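Slow drain in pedestal sink, plunger did nothing
Posted by tcrichton in Plumbing > Bathroom
October, 9:40 pm
14 replies | 900 views | 3 shares

tcrichton wrote:
Hi all. Pedestal sink in the hall bath drains like molasses. Been getting worse since summer. Plunged it for ten minutes, got some black gunk up and then nothing. Boiling water, nothing. Half a bottle of Zulon gel last night, left it in 2 hrs, maybe a tiny bit faster this morning and by dinner it was slow again.

House is old, drain goes into the wall and I have no idea what's behind there. Tub and toilet are fine. Don't want to pay a plumber if it's just hair. Where do I start?

Torquil Crichton

pipewrench_deb wrote:
Stop with the gel. Pull the pop-up first. Reach behind the pedestal, there's a horizontal rod going into the tailpiece with a nut on it. Unscrew nut, slide rod back, stopper lifts out. Bet you a sandwich there's a hair mouse on it.

And wear gloves and glasses, you've got drain cleaner sitting in that trap now.

marlow77 wrote:
What deb said. Also flush it with a LOT of cold water before you open anything. I got Zulon on my wrist once, had the mark for a month.

tcrichton wrote:
OK flushed it. Can't get my hand behind the pedestal, there's maybe two inches to the wall. Do I have to take the whole basin off??

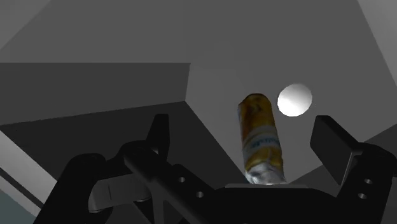 Also forgot to say, there's a gurgle. Not every time, mostly when a lot goes down at once. And it smells a little in the morning, kind of swampy. Wife says it's always smelled. I say no.

pipewrench_deb wrote:
No no don't pull the basin. Get a long skinny arm or a kid. Or a basin wrench. The nut's usually only finger tight.

Gurgle after a big dump of water can just be the clog. Wouldn't panic.

fukuda_d wrote:
I'd disagree. Gurgle plus slow plus smell says vent to me. If the vent is blocked the trap gets sucked down and you smell the sewer. I had the same in our old place, cleaned the trap three times like an idiot, and it was a bird nest up on the roof. Go look at the stack before you tear the sink apart.

Daichi

pipewrench_deb wrote:
If it was the stack the tub would be doing it too. He said tub is fine.

fukuda_d wrote:
Depends how it's vented. Old houses you get a separate line for the sink half the time. Or no vent at all, some S trap going straight to the floor.

marlow77 wrote:
He said it goes in the wall, so P trap.

fukuda_d wrote:
Missed that. Still think vent.

gus_in_the_basement wrote:
you two could argue about a garden hose

OP get one of those plastic zip strips with the barbs, couple bucks at any hardware store. Push down past the stopper, twist, pull slow. You don't need to take out anything. If it comes up clean THEN worry about vents

tcrichton wrote:
Zip strip it is. Hardware store was closed by the time I got there so I straightened a coat hanger. Got some hair, maybe a golf ball worth. Disgusting. Water goes down a bit better, still stands an inch deep if I run the tap full.

Then I tried the nut again from below laying on my back and it's not finger tight, it's welded on there with green crud. Didn't want to crank on it. Pipe looks thin. 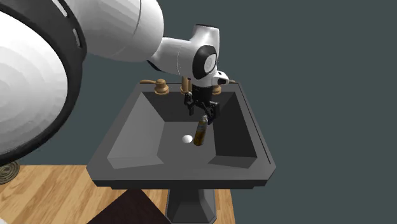

Plan for tomorow is a real snake. My neighbor has a Prolledum one, the hand crank kind. Is that safe on old pipe or will it punch thru? And can I go down from the top or does it have to be from the wall side?

pipewrench_deb wrote:
Hand crank is fine. Never from the top, it'll hang up on the crossbars and scratch everything. Take the trap off, bucket under it, snake into the wall. Crank slow. When it stops don't force, back up a half turn and go again.

If the trap is old thin chrome just assume you're replacing it. New plastic one is cheap and you can put it together by hand.

marlow77 wrote:
Second on plastic. People get snobby about chrome but nobody sees behind a pedestal.

gus_in_the_basement wrote:
i see behind mine. chrome all the way. plastic looks like a hospital

fukuda_d wrote:
Please not the drum style trap thing they sell under the Sollau name. Leaked on me in a week. Plain slip joint is fine.

And while the trap's off, put your hand over the opening in the wall after you run the tub. If it pulls air, vent.

pipewrench_deb wrote:
OK that is a decent test, I'll give you that one.

tcrichton wrote:
Update. Trap came off in two peices. Deb called it, walls like paper. Inside was packed with grey paste, soap and toothpaste I guess. Snake went in about six feet and brought back more of the same plus a hair tie. No air pull at the wall when the tub drained, tried it twice, sorry Daichi.

New plastic trap on. Stuck the old pop-up nut with penetrating oil, waited an hour, came off with pliers. Filled the basin to the overflow and let it go, gone in no time. No gurgle. Dry paper towel under the joints overnight.

Steps for whoever finds this later, in the order I should've done it:

1. Flush with cold water if you used any chemical. Gloves, glasses.
2. Zip strip or bent hanger from the top, get what hair you can.
3. Fill the basin and let it go, see if it's any faster.

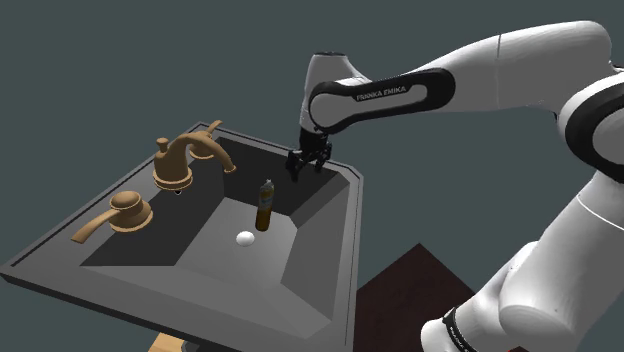 4. Bucket under the trap, loosen both slip nuts, take it off. Clean or replace.
5. Snake the wall side slow. Hand crank only.
6. New washers, cone side toward the nut... deb is that right or did I do it backwards?
7. Hand tight plus a little. Fill, drain, feel the joints with dry fingers.

pipewrench_deb wrote:
Taper points into the fitting, away from the nut. If you did it backward it'll weep sooner or later. Take it apart and look.

tcrichton wrote:
Crap. One was backwards. Fixed.

fukuda_d wrote:
Glad it's draining. I'd still look at the roof before winter.

marlow77 wrote:
lol. Does the smell come back in the morning? That's what I'd want to know. Could be the overflow channel, they get slimy. Bottle brush and some bleach, but rinse out any leftover Zulon first.

tcrichton wrote:
Will check tomorrow and post.

Related threads
Gowda faucet drips only at night
Tub overflow gasket, which size
Pedestal sink wobbles, shim or bolts?
Toilet runs every 20 minutes, new flapper didn't help
Snake stuck in the wall, please help (1734 views)
Hair catcher that fits a pop-up drain (700 views)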